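Two arms, one bench: an afternoon at the Zondley open day

Zondley opened its workshop to visitors on a Friday in October. The company builds and tests two-armed bench robots for small assembly firms, and it usually keeps its doors shut while a job is being set up. The engineer who runs the test bench agreed to talk between demonstrations, on condition that the article dealt with the work and left the staff out of it.

The bench programme is called Hararari. Its purpose is handling small loose parts that arrive in no particular position, using two arms that share one table.

"Most of what people have seen of robots is a car line," the engineer said. "Every part there is in a known place to a fraction of a millimetre. Our customers have a bench with things on it. If the arm needs a jig for every part, they will stay with hand work."

The day had 6 slots, booked in advance. Each began with a short talk on guarding and stopping distances, followed by a run at the bench and then questions. The questions took longer than the runs in every slot I attended.

Asked why the programme used two arms, the engineer gave a plain answer. One arm can pick up and put down. As soon as a part has to be turned over, or held while something else is done to it, a single arm needs a fixture. The second arm serves as the fixture. It costs more than a vice, but it can be anywhere within reach and it can let go when told.

The price is in the planning. Both arms work in the same space, and each has to be treated as a moving obstacle by the other. Zondley's first planner dealt with this by letting only one arm move at a time. "It was safe and very slow," the engineer said. "The current one reserves a volume for each arm for a short period and releases it. It still waits more than I would like."

Soft ribbed fingers were the subject of most visitors' questions. They bend around whatever they close on, so the contact is spread over a longer length of finger and the closing force can be kept low. They are less good at anything thin lying flat, such as a washer or a sheet of card. The fingertip rides up over the edge. Zondley has tried 3 rib spacings and has not settled on one for general use.

"A softer finger forgives a bad position estimate," the engineer said. "It also hides it. You get a grip, and you don't know quite how the part is sitting in it. For a pick that is fine. For an insertion you have to look again before you commit."

The looking is done from more than one place. A camera near the gripper gets close to the part but has much of its view taken up by the fingers. A fixed camera shows the whole bench, though the arms get in its way. The software compares the two and lowers its confidence when they disagree. Below a set threshold the arm backs off and tries another approach, up to a limit of 3 attempts, after which it stops and asks for a person.

The engineer had a log from the week before the open day, which covered 165 attempted picks. I was not given the failure rate. I was told that flat parts made up most of the failures, and that the rest were mainly cases in which one arm blocked the other's approach.
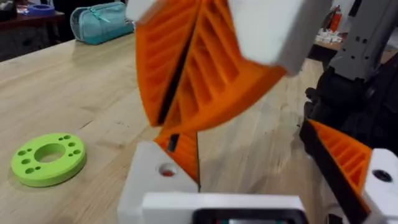 The bench during the open day, with orange ribbed parts in view in both pictures.

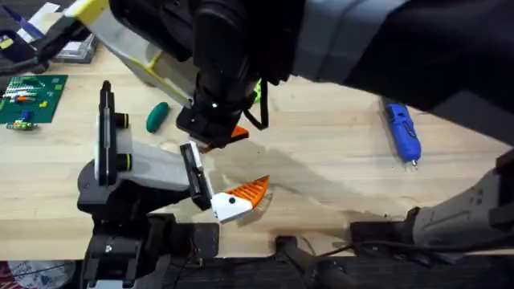
Page last changed: October, 16:40

Two firms have taken Hararari on trial. Skonby wants it for sorting returned parts, where the mix changes from one box to the next. Morais wants it for holding work while a person fastens it, and that raises a different set of safety questions. The engineer expects the Morais trial to take longer, mostly because of the paperwork on contact forces.

I asked what would have to improve before the system was sold without a support contract. The reply was calibration. When a finger is changed, the offset between the fingertip and the camera has to be measured again, and at present this takes around half an hour and a trained person. "A customer will change a finger at the end of a shift and go home," the engineer said. "The next morning it has to work."

The next bench session for visitors has not been fixed. Firms that want to send sample parts can do so through the Zondley front office, and should include at least one damaged part with each batch.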